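Toads Under the Porch Steps

11/24/21

I have been meaning to write about the toads since the end of summer, and now it is the day before Thanksgiving, the pies are in the oven, and I finally have an hour to sit down with a cup of tea and do it.

We moved into the house on Fasholm Road six years ago, and the first thing I learned about the back yard was that the slugs owned it. They ate the lettuce, they ate the hostas, and one spring they ate 50 marigold seedlings down to little green stubs in a single weekend. I tried beer in saucers, I tried crushed eggshells, I tried going out after dark with a flashlight and a bucket (my neighbors must have wondered about me). Nothing made much of a dent.

Then my friend Fouad El Ouafi came over for supper and asked why I kept the yard so tidy. I took it as a compliment at first, but he meant it as a real question! He grew up with a big messy garden full of toads, and he told me a toad wants a damp, dark place to spend the day, some leaves to dig into, and water it can sit in. I had raked every leaf and hauled off every rotten board, so of course there was no place for one to live.

So I got lazy on purpose. I left the leaves under the lilac. I tipped two old clay pots on their sides behind the porch steps and pushed them an inch or so into the dirt, and I sank a plant saucer nearby and kept it filled from the rain barrel -- no chlorine that way. I also stopped putting out slug bait, which I should have done years before.

The first toad showed up the next June. She was fat and brown and very cross about being looked at, and my granddaughter named her Plilidham, which is a word she made up and will not explain. By this summer there were two of them, and the hostas had whole leaves for the first time since we moved in. I can't swear it was all their doing, but I know what I think.

A few from indoors:
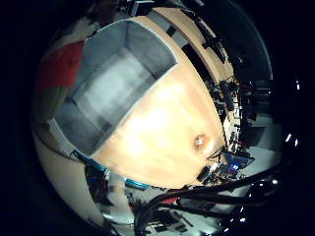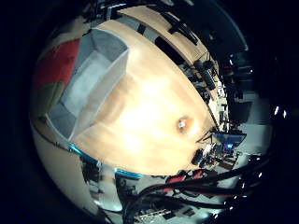
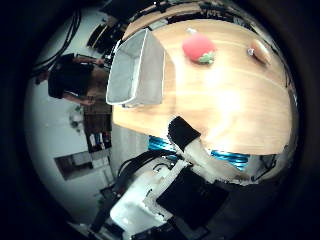

As for the toads, they should be well underground by now. They dig down below the frost, back end first, and they stay there until the spring rains. I'm leaving that whole corner behind the steps alone until the middle of spring, with no digging and no moving the pots, even though I have a bag of tulip bulbs that would look lovely there. The tulips are going by the mailbox.

If you have toads where you live, I would love to hear what they use for a house. And if you know how to keep a saucer of water from turning green in July, please tell me that too. Now I had better go check on those pies.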